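Reporting on a Public Figure's Health
Week 6 handout

When a performer is taken ill, the first word usually comes from relatives or an agent. Say which, and give the time they spoke. "Stable" and "out of danger" are different things, so use the word you were given.

Do not guess at a diagnosis. If the hospital will confirm only that someone has been admitted, write that and stop. 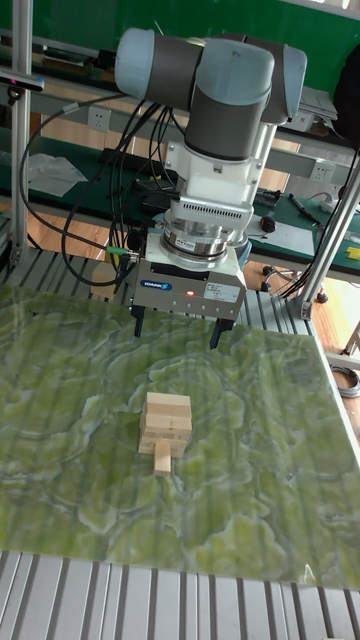 Robot arm with gripper over a green marble-patterned board

Updates go at the top of the story - never quietly into the old text. If two sources disagree, print both and ring the agent again.

For January: read the Ollden style sheet, section 3, and bring in two reports of the same admission from different papers. Mark every claim that has no source. Almost three pages of notes is plenty.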